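Cilwood Friends of Skadmont, notes of the June 2026 meeting

King-fai Chang welcomed us all very kindly and passed on warm greetings from our partners at the Mak clinic, who we have been supporting since 2022 and who do so love to hear from us.

It was happily agreed to send £300 towards the outreach nurse's travel, so that she can reach 3 more villages. King-fai will write to the clinic. The visit report was held over to July, and we closed with tea at 7.
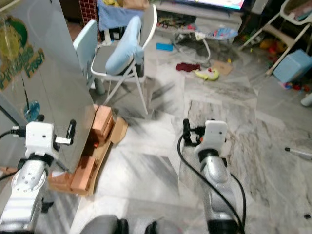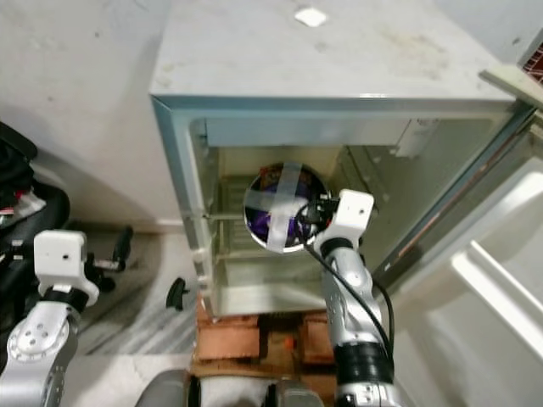

Second picture: the small white fridge, door open.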